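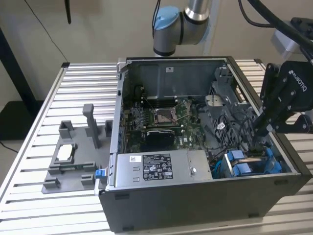 지난 10월에 메키투라(Mekitura) 연구동 견학을 다녀왔는데 이제야 글을 올려요. 사진첩 정리하다가 더 미루면 다 까먹겠다 싶어서요! 제가 보고 싶었던 건 딱 하나, 폐PC 분해를 로봇한테 가르치려고 시범 데이터를 모으는 작업이었어요. 중고 부품 가게에서 몇 년 일해 본 사람이라 본체 뜯는 일은 눈 감고도 하거든요(과장입니다, 손 많이 베였어요). 그런데 작업대에 눕혀 놓은 게 옆판을 뗀 델 본체라서 혼자 엄청 반가웠어요. 가게에 제일 많이 들어오던 게 델 사무용이었으니까요. CPU 소켓은 비어 있고 고정 레버는 올라가 있고, 로보틱 그리퍼가 드라이브 쪽으로 긴 손가락을 쑥 내리고 있는데, 그 자리가 제가 늘 손등 긁히던 자리예요.

## 가는 길

셔틀은 테수네스(Tesunness) 역 뒤편 주차장에서 탔어요. 안내 메일에는 역 앞이라고 적혀 있어서 괜히 편의점 앞에서 한참 서성였네요. 혹시 가실 분은 무조건 뒤편으로 가세요. 같이 간 사람은 모두 18명이었고 대학원생이 제일 많았어요. 저처럼 그냥 궁금해서 온 사람은 저랑 퇴직하신 아저씨 한 분 정도? 버스에서 그 아저씨가 귤을 나눠 주셨습니다.

도착하면 이름표 받고 보안경 쓰고, 휴대폰 촬영은 허락된 구역에서만 된다는 설명을 들어요. 사진 인심은 생각보다 후했어요.

## 시범을 '모은다'는 게 이런 거구나

안내는 캄몬차녹 라타나폰 씨가 해 주셨어요. 데이터 수집 쪽을 맡고 계신데 한국어도 잘하시고 질문을 귀찮아하지 않으셔서 너무 좋았어요. 저는 로봇 학습이라고 하면 컴퓨터 화면에서 뭔가 알아서 돌아가는 줄 알았거든요. 여기서는 사람이 로봇 팔을 원격으로 움직여서 동작 하나를 끝까지 해 보이고, 그 과정이 통째로 한 편의 기록으로 남는대요. 팔이 어떻게 움직였는지, 그리퍼가 얼마나 벌어졌는지, 카메라에는 뭐가 잡혔는지가 전부 같은 시간축에 묶여서요.

그걸 한 번 하고 끝나는 게 아니라 하고 또 하고 또 합니다. 제가 갔을 때까지 이 분해 과제로 모인 시범이 748편이라고 했어요. 옆에 있던 대학원생이 "많네요" 했더니 라타나폰 씨가 웃으면서 "아직 적어요" 하시더라고요. 헉.

과제는 단계별로 잘라서 모은대요. 메모리 빼기, 케이블 뽑기, 드라이브 꺼내기, 이런 식으로요. 왜 한 번에 쭉 안 하느냐고 여쭤봤더니, 길게 이어서 찍으면 중간에 한 번 삐끗했을 때 어디까지 살릴지 고르는 게 더 큰일이라고 하셨어요. 듣고 보니 영상 편집이랑 비슷한 고민이네요.

제일 재미있었던 건 실패한 시범 얘기였어요. 저는 당연히 지우는 줄 알았는데, 따로 표시해서 남겨 둔대요. 케이블을 잡다가 놓쳤는데 다시 잡아서 성공한 경우는 오히려 귀하다고요. 매끈하게 성공한 것만 배운 로봇은 한번 어긋나면 거기서 멍하니 헤맨다고 하셨는데, 왠지 제 얘기 같아서 좀 찔렸어요.

조작하는 사람마다 버릇이 다른 것도 골칫거리래요. 누구는 그리퍼를 비스듬히 넣고 누구는 꼭 수직으로 내리고요. 지금은 조작자 4명이 돌아가면서 하는데, 기록만 봐도 누가 했는지 알 수 있다고 합니다. 저는 가게에서 드라이브를 뺄 때 항상 케이블부터 한쪽으로 몰아 놓고 시작했는데, 그 얘기를 했더니 라타나폰 씨가 수첩에 적으시는 거예요! 괜히 어깨가 으쓱했습니다.

## 체험 시간

견학 후반에는 연습용 장비로 직접 조작해 볼 수 있어요. 가뇽(Gagnon)이라고 부르는 연습 과제인데, 얇은 블록을 좁은 홈에서 꺼내 옆 칸에 옮기는 거예요. 쉬워 보이죠? 저 109초 걸렸어요. 손으로 하면 하품하면서도 할 일인데, 손끝에 느낌이 없으니까 블록을 잡은 건지 밀고 있는 건지를 눈으로만 판단해야 해서 진땀이 나더라고요. 귤 아저씨는 저보다 훨씬 빨랐습니다. 예전에 크레인 하셨대요. 반칙 아닌가요?

이걸 하고 나니까 앞에서 들은 숫자가 다르게 느껴졌어요. 그 많은 시범을 한 편 한 편 사람이 이렇게 앉아서 했다는 거잖아요. 한 사람이 오래 잡으면 집중력이 떨어져서 동작이 뭉개지니까 중간에 꼭 쉰다고 하셨는데, 저는 한 번 하고도 어깨가 뭉쳤어요.

## 밥이랑 기타 등등

점심은 구내식당에서 카레를 줬는데 평범했고 깍두기가 맛있었어요. 기념품은 스티커랑 작은 드라이버 세트! 드라이버는 자석이 약해서 나사가 자꾸 떨어지긴 하는데 예뻐서 그냥 책상에 세워 뒀어요.

아쉬운 점도 하나 적자면, 모은 데이터로 학습한 결과를 보는 순서가 너무 짧았어요. 손다우(Sondau)라는 이름의 분해 모델이 있다는데 화면으로 잠깐 본 게 다예요. 질문하려고 손을 들었더니 셔틀 시간이라고 하셔서 그대로 버스에 탔습니다 ㅠㅠ 다음 견학은 봄에 연다고 하니 신청 열리면 댓글로 알려 드릴게요. 보안경은 안경 위에 쓰면 좀 눌리니까 렌즈 끼고 가시는 걸 추천해요.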